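Ticket 606: Driledel returning two-handed bed tidying runs as "unclear pick"
Opened by: Stella Mutiso, housekeeping lead, Brimodari
Assigned to: Trilok Jaiswal, Memis support
Opened: 13th September
Status: Resolved, one item left open

Original message from Stella Mutiso

Hello Memis team, and thank you for being so patient with us over the login trouble. I'm sorry to be back so soon! This one is bothering my crew a good deal more than the last, so I'll try to set it all out properly.

As you know, part of my housekeeping team now spends the first half of the shift recording instead of turning over rooms. They work with the hand grippers, one in each hand, picking up the sort of clutter guests leave on a bed, and Driledel checks each run before it goes on to Kushwaha for the robot training. We have sent in 313 runs on the bed tidying task and 98 have come back marked "unclear pick." Nearly all of those are runs where the person was using both hands at once. The one-handed runs go through without a murmur.

Reshma Motaung has had the most returned, and she is upset about it, and I can't blame her. She has been making beds and clearing rooms here longer than I've been in charge of anything, and she works with two hands, the way anybody would who has a corridor to get through before lunch. She'll have a packet in one gripper and be bringing a bit of laundry across with the other. 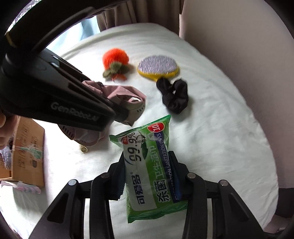 Bed tidying, both grippers in use: wipes packet in one, pink fabric in the other.

When a run comes back, it also drops off her daily total, and the total is what the office looks at when they plan the next week's shifts. So on paper it looks as if our most experienced person is the slowest. I have told her it's the software. I'd be very glad if you could tell her so too, in writing.

What we've tried so far:
Closing Driledel and opening it again between runs.
Wiping the finger pads and checking the screws.
Swapping left and right grippers between Reshma and Hajar Metwally. The returns stayed with Reshma, so I don't believe it's the hardware.
Asking Reshma to slow down. She did, for a whole morning, and got the same result and a sore wrist.

Warmly,
Stella

Reply from Trilok Jaiswal

Hi Stella,

Thank you for such a careful write-up, and please pass my apologies to Reshma. The swap with Hajar was a very good idea and saved me at least a day of guessing.

I went through a handful of the returned runs. The picks are fine. What trips the checker is a setting called "single hold window," which is 2000 milliseconds on your site. If a second gripper closes on something within that window, the checker can't decide which pick belongs to which step and it returns the whole run. It was set up in February, when all of you were learning with one hand, and it should have been changed when the second set of grippers arrived. That was ours to do and we missed it.

Could you tell me how the bed is laid out at the start of a run? I want to be sure the step list matches what people really do.

Reply from Stella Mutiso

Of course. It's different every time, on purpose, and we change the bedding around as well. The crew lay out small things that are easy to lose in a sheet: socks, a little pouch, the wipes, a fluffy toy. The open cardboard box goes on the bed too, wherever there's room, and then they start with whatever is closest to hand. Hajar says the soft things are harder than they look, especially a loose sock lying on top of something else, because the gripper wants to bring the neighbor along. She has become quite the expert and has been showing the newer ones how to come in from the side.

I should say that people feel differently about all this. Hajar likes the recording shifts and would do more. Reshma finds it odd to be teaching a machine her job and then be told by another machine that she did it wrong, and I thought that was a fair thing to say. We've agreed here that nobody records for more than half a shift, and that anyone who would prefer to stay on rooms can.
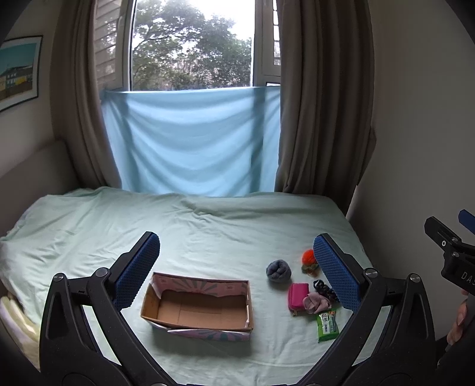 Fix applied

Trilok Jaiswal: I have turned the single hold window off for Brimodari and switched the bed tidying task to the two-hand step list, which lets items be picked in any order. Sunita Sachdeva on our side reran the returned recordings through the checker overnight. All but a few passed, and she watched the remaining ones herself and accepted them by hand. You don't need to record anything again.

To see the change at your end:
1. Have everyone sign out of Driledel and back in.
2. Open the bed tidying task and look for "two-hand" under the task name.
3. If it still says "single," press Refresh tasks and wait for the list to load.

The daily totals have been corrected back to the first returned run. Reshma's now include everything she recorded, and I've sent you a short letter for her that says plainly the fault was in our settings.

Confirmation from Stella Mutiso

Signed out, signed in, and there it was under the task name. Reshma did a full set this morning at her own pace and every one went through. She read your letter twice and has put it in her locker — I think it meant more than the corrected totals did. The office has the new numbers and will redo the shift plan from those.

Still open

Stella has asked for returned runs to be kept out of the daily total display until a person has looked at them, so that a wrong setting can't show up as somebody's slow day. Passed to Sunita Sachdeva. Stella to be told when there is a test version, and Reshma and Hajar have both offered to try it.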